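The purple cloth and the fruit: an afternoon at Clutata

Posted 05/08/2023

I had got the wrong door twice before I found the right one (if you're going, it's the green one down the side of the building, with the bell that doesn't ring), so I arrived at Clutata slightly pink in the face and was handed a glass of squash before I'd got my coat off. Clutata is a drawing group. It meets in Dralulow, in two rooms over what used to be the Gismont shoe shop, and it only ever draws food. No vases, no skulls, no driftwood. Fruit and veg and the odd loaf, on a cloth, on a table, and then everybody goes home.

The woman who sets up that table has done it since the group began. She agreed to talk to me so long as I left her name out and didn't call her an artist, and she was quite firm on both.

"I can't draw," she said. "I've tried, it's dreadful, my pears look like slippers. What I can do is put a pear next to something so that you want to look at it."

I asked how on earth a person discovers that about themselves. She laughed and said she'd been bringing the biscuits for a few weeks, and whoever was supposed to arrange things had just tipped a carrier bag out on the table and started. An onion rolled off and went under the radiator.

"I couldn't bear it. I said, can I have a go? And I moved two things and somebody said ooh. That was it. I've been after that ooh ever since!"

She keeps a notebook. Well, notebooks, a whole shelf of them, with every arrangement numbered and a little plan in biro that looks like a football manager's tactics. The latest when I visited was number 2572. I must have looked doubtful, as she explained that she does several a session, and more at home when it's raining, and that a good many of them were "the same aubergine in different moods".

Her shopping is done on Maluleke Street, early, and she has a limit of 3 pounds unless it's someone's birthday. The greengrocer there has given up trying to sell her anything nice. She wants the orange with brown marks on it. She wants the tomato that's gone oval. I asked what's wrong with a round one.

"Nothing's wrong with it, but you need somebody for it to talk to. If I've got a round tomato then I want a long one beside it, then you can see how round the first one is. Same with oranges. You get them all matching and people draw one and copy it, I've watched them do it. Get a big one, a small one and one that's a bit yellow and they've got to look."

She is very keen on plums, the nearly black ones, and cross that the season's so short. A dark plum, she told me, is the best thing you can put at the front of an arrangement, and the hardest thing to draw, and people hate her for it. They go in with the softest pencil straight away and then there's nowhere darker left to go. She tells them to find the little bit of shine on the skin first and leave it alone. They don't listen. Neither did I, when she sat me down with a pencil later on, and my plum has been described at home as a hole.

Then there are the lumps. Everyone at Clutata calls them the lumps: the off-white chunks she puts in among the fruit, rough and chalky-looking, some of them more or less cylinders and some just, well, lumps. New people always go for them first, she says, thinking they'll be easy.

"And they're the devil! There's no colour to help you. You've got a flat face and a rough face and a bit of shadow, and if you get the shadow wrong it floats off up the page. But I wouldn't be without them. Put all that orange and red down with nothing pale beside it and it shouts at you."

Does she plan it out, I wondered, or does she just fiddle? She fiddles. She starts with the biggest orange and works out from there, and she likes things to lean on each other and touch. A gap has to be a proper gap. Either two things are touching or they've fallen out, she said, and it's the in-between ones that look like a shop counter. The last thing down is always the smallest, and it goes a long way off from the rest. Usually that's a grape.

"One grape. People think I've dropped it." She was delighted about this. "But your eye goes up there, doesn't it, and then it has to come all the way back. It makes the table bigger."

We'd been talking in the kitchen up to then, and she took me through to see what she'd got laid out on the striped cloth, with the red tray she likes to bring in when she thinks everyone is getting too comfortable.

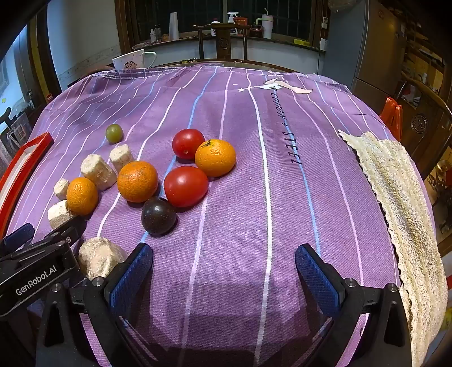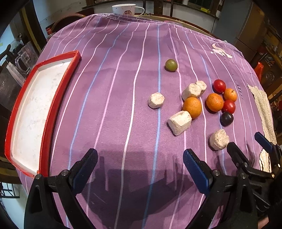
Her sister, coming in with the teapot, reckoned the stripes were a mistake and had been a mistake from the start. You can't draw a tomato, she said, with a great white line charging past it, and a plain brown cloth would do the job and hide the juice as well. She'd offered to buy one. She'd been offering since March.

"You can see what I live with," said my host, pouring.

But she had an answer ready, and I don't think it was the first time she'd given it. The stripes are there to help. If you can get a stripe to go away from you on the paper, she said, you've got a table, and if you've got a table the fruit will sit on it. With a plain cloth half the group ended up with oranges hanging in mid-air like planets. The purple's there for the oranges too, which look twice as orange on it. She made me hold one against my grey jumper and then against the cloth, and all right, yes, I take the point.

It still has the printed edge on it, with COTTON + STEEL running down in that hand-drawn sort of lettering, and I asked whether she'd ever thought of trimming that off. She had, and had the scissors out once, and then one of the regulars begged her not to. He loves lettering. He'll do the whole orange cluster in four quick scribbles and then spend the rest of the session on the word STEEL.

"So it stays. And I never iron it, you can put that in. They write me notes about the creases. A crease is free! It's a whole extra thing to draw and I didn't have to buy it."

And the tray? She's less sentimental about that. It's scuffed inside and the corner's going, and she likes it for its straight sides, given how few straight sides there are on an orange. She sets it down a bit crooked, never square to the stripes. Some weeks she puts things in it and some weeks she leaves it empty, and the empty weeks are when the grumbling starts. Drawing the inside of an empty tray means getting four walls and a floor to agree with one another. I watched someone rub theirs out so many times that the paper went furry.

I asked what happens to everything afterwards, hoping for something poetic, I suppose. They eat it. The oranges get peeled there and then and handed round (sticky fingers are blamed for a lot of smudged drawings), the tomatoes go home with whoever's got bread in, and the sister makes a thing with the plums that I was given in a tub and finished on the bus. The lumps go back in their bag for next time. The grape is awarded. There is a small ceremony, which I've been asked not to describe.

The wall of the back room is covered in the results, 300 drawings at the last tidy, pinned up in no order whatever, and I could have stayed in there a good hour longer. You start to recognise things. There's a tomato I saw from five different chairs. There's a lovely one in blue biro where the person never got as far as the fruit at all, it's only cloth, all the stripes and the wrinkly hem at the back, done as carefully as a map. I asked who did it and she went a bit quiet and topped up my tea.

"That one might be me," she said. "Don't put that in." Then, when I was doing my coat up: "Oh, go on, put it in. But say I can't do pears."

The room holds 60 if nobody minds elbows, though she'd be horrified if that many turned up, as they'd never all see the grape. Sessions are free and there are pencils in the biscuit tin by the window. The biscuits are in the pencil box. You'll get used to it. Green door, and knock hard.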